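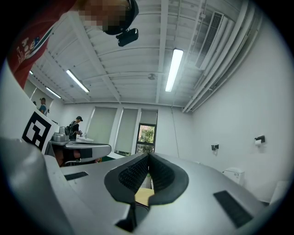
How long does it take to get a crew comfortable once part of their job goes to a robot?
Plan on five weeks for the basics, and longer before people stop hovering over it. The machine side of our changeover at the Pellbridge packing site was done in a few days. Schedules, breaks and who-does-what ate up the rest of August.

So this is how I'd set it up if I were starting over (and I may be, they want the same thing at Stududthorpe!).

Step 1. Write down the job as it's done now
Stand next to the people doing it for a whole shift. Our written procedure said we packed 700 kits a shift. We packed 551 on the one I watched, and the gap was all little stuff like re-taping boxes, hunting for lids and answering the dock phone. A robot picks up none of that, so somebody still has to own it.

Step 2. Pick one task to hand over
We gave the Flulon cell the lid placing and left everything else alone. I wanted to throw in labeling too and I'm glad I got talked out of it. Two new things going wrong on the same morning is a headache, because you can't tell which one is holding up the line.

Step 3. Let the crew do the teaching
The folks who've placed lids for years know that the blue ones stick together in the stack. I didn't. Put them on the clock for it, too. Showing the job counts as work, and if it's squeezed in after a shift you'll get tired, sloppy examples and some well-earned grumbling.

Step 4. Redo the rotation before go-live
Our mistake! We kept the old rotation, and whoever landed at the cell spent two hours clearing jams alone. Now we swap at 45 minutes and pair people up. Post the new chart where everyone clocks in, and leave room on it for comments.

Step 5. Agree on who can stop it
Everybody can. Put that in writing, and make restarting a separate sign-off. We log each stop in Yeh, our shift tracker, with one line on what happened. Keep names off those entries or people will quit logging.

Our best shift since then was 817 kits, with the same number of people on the floor. Check your tape supply before you get there. We ran out by 2 p.m.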